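Helpers wanted for the Sadidell open day

Hi, I'm Halima Afolabi, and I'm looking for 9 people to help run our robot open day at Sadidell in January! You'd be greeting visitors, handing out badges and standing by the demo tables while folks watch the robot handle small things from around the house - and yes, they'll ask you a million questions. No engineering background needed, I'll show you everything in a 2 hour walk-through before we open. You do need to be 16 or older and okay on your feet until late afternoon. 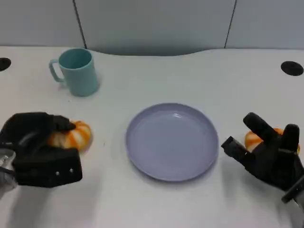

Lunch and parking are on us, and it's a paid day. If you'd like to do it, drop me a note with your shirt size and whether mornings work for you - or ask for Garba Olaniyan at the front desk.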